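Why do shopping baskets have holes?

Next time you're at the store – grab a basket and look at it. Really look. Holes all over! Why?

Reason one: weight. Every hole is plastic that isn't there. Less plastic, lighter basket. Good news for your arm, specially with a big bottle of juice in it.

Reason two: dirt and drips. Milk leaks, a lettuce is wet, somebody drops sand from their shoes... water goes straight out through the gaps in the bottom, if there are gaps there. No puddle.

Reason three: you can see in. So can the person at the checkout. No forgotten pack of gum down at the bottom.

But wait – don't holes make it weak? Not much. The strips between the holes make a grid, and grids are good at sharing a load. Same idea as a fence or a waffle. The rim at the top gets pulled the most, so it's often made thicker.

How is it made? Tiny plastic beads get melted. The hot goo is squeezed into a metal mold – the holes are part of the mold, so no one has to cut them out afterwards. Cools down, pops out, done.

Try it! Take 2 pieces of card the same size. Punch holes in one with a hole punch, neat rows. Weigh both on a kitchen scale. Wich one is lighter? Now bend them gently. Feel any diffrence?

Words to know
Grid – lines that cross to make little boxes.
Rim – the top edge.
Mold – a hollow shape you fill to make a thing.

Written by Ainhoa Aranda
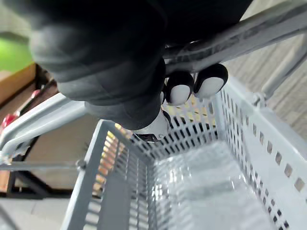

A gray basket with clear, crinkly packaging inside. Look for the bigger square holes near the rim!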